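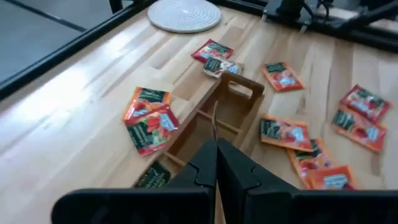 A sachet that lies flat is a sachet that gets forgotten, Nelly Apaza told us when we asked why she would never keep hers in a drawer. The same opinion, in softer words, came back in many of the interviews, and it became the starting point for the second part of the study.

Figure 2. Sachets on the table beside the divided wooden crate.

4.2 Small sachets and the divided crate

In the first part (Section 4.1) we looked at jars and tins, which have a fixed place in almost every kitchen we visited. Sachets are different. They are thin, they slide under each other, and when one is opened it no longer stands in the way it stood before. In the 64 households of the Gimitz sample, people kept them in drawers, in bowls, between cookbooks, and in two cases in an envelope on the refrigerator door. Only 22 households had one single place for all of them. The others used two or more places, and the person who did the cooking could not always name all of these places without walking to look.

For the second part we gave each household an open wooden crate with thin slats that divide the inside into compartments. The type is shown in Figure 2. It has a raised end with a hole for the hand, so it can be carried from the shelf to the table and back. We did not tell the participants how to fill it. They were asked to put in it what they wished and to use it in their normal cooking until the second visit in December.

Three ways of filling were common. Some participants gave every product its own compartment, also when there was just one sachet of it. Some sorted by meal, with soups in the front and sauces behind them. A third group, which we had not expected, sorted by how soon the sachet should be used, and paid no attention to what was in it. Cristian Rivadeneyra wrote the months on paper strips and fixed them to the slats with tape. When the strips fell off he did not replace them, but he kept the order.

Sachets with similar printing caused the most mistakes. When one maker uses the same layout for a whole range, the eye goes first to the large color field and only later to the name. Figure 2 gives an idea of the difficulty: the sachets share one design, and some of them are printed in a darker green while others show more red. Participants who stored such packets upright told us that they read the top band only. If the band carried the name, this was enough. If the name was lower, they pulled out each packet in turn.

The size of the compartments was also criticized. Kirsten Grewal found them too wide for a few sachets, which then leaned over and covered each other, and she filled the free space with a folded kitchen towel. In Flemance, where the households were larger, we heard the opposite complaint.

At the second visit we recorded 666 sachets in the crates. We cannot say how many were outside of them, as we did not open drawers without being invited. This limits the comparison with the first visit, and we return to it in Section 6. The crates stayed with the households after the study.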